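Nakamura Site, Workroom and Stores
Open Metal Bins and Bench Tops: Inspection Checklist with Comments
Period: October
Inspected by: Valentin Lebrun
Reviewed by: Didier Baudry

Scope
The checklist covers open-topped metal bins in use on work tables and the table surfaces beneath them. Lidded bins and bins on the Gerow racking are inspected separately. Bins are to be empty of loose powder and liquids before inspection. 

Ratings: S = satisfactory. M = monitor. R = repair or remove. N = not inspected.

1. Identification and records
1.1 Bin entered in the stores register: S
1.2 Previous inspection sheet available: M
Comment: The sheet for bin 1,551 was filed under the former Inadix numbering. Stores to correct the register entry.

2. Rims and edges
2.1 Upper rims free of burrs: S
2.2 Corners closed, no open seams: S
2.3 Rims straight, no inward bends: M
Comment: Slight bend on one short side of bin 1,551. No sharp edge found by gloved hand. Recheck at next inspection.

3. Walls
3.1 No cracks or punctures: S
3.2 Surface finish intact: M
Comment: See section 6.

4. Table surface
4.1 Table level and stable under load: S
4.2 Bin fully supported, no overhang: S
4.3 Surface free of splinters: S
4.4 Load notice posted: R
Comment: Notice missing from the Kika table. Replacement ordered.

5. Cleanliness and access
5.1 No oil or residue at base of bin: S
5.2 Walkway clear on the operator side: S
5.3 Gloves available at point of use: M
Comment: One size only in the dispenser. Medium and large to be restocked.
5.4 Lighting adequate for visual check of the floor of the bin: S

6. Floor and finish of bins
6.1 Floor free of loose flakes: M
6.2 Holes free of burrs and debris: S
6.3 Wear within accepted limits: M
Comment: Wear to bin floors is accepted provided that the metal remains sound and no flakes can be lifted by hand. Fine scratches and mottled whitish marks on a light gray floor, with scuffing across it, are to be recorded as surface wear only. The two round holes in the floor are to be felt for burrs at each inspection, and the small dark spot close to the right-hand one is to be checked for pitting. Where bright finish on the far side has a ragged, flaked lower edge with duller metal showing below, the edge is to be brushed, wiped and rated M until the following inspection.

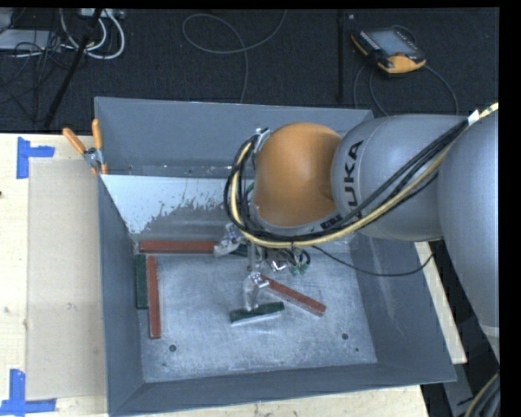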